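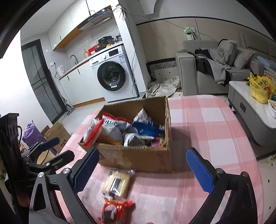

About Ovaven

We write planning software for grippers that have to deal with crinkly packaging. Sólveig Hedegaard started the company with Benedetta Galli in August, after 2 years of arguing over who had broken the build.

Our planner, Pollemis, picks a grasp in 70 milliseconds - then spends longer deciding whether it meant it.

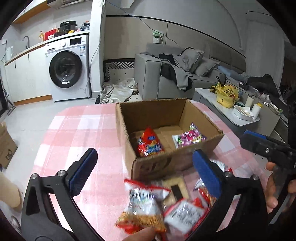 Drirnby, our replay tool, is for finding out why it didn't. There are four of us, and we all read the logs.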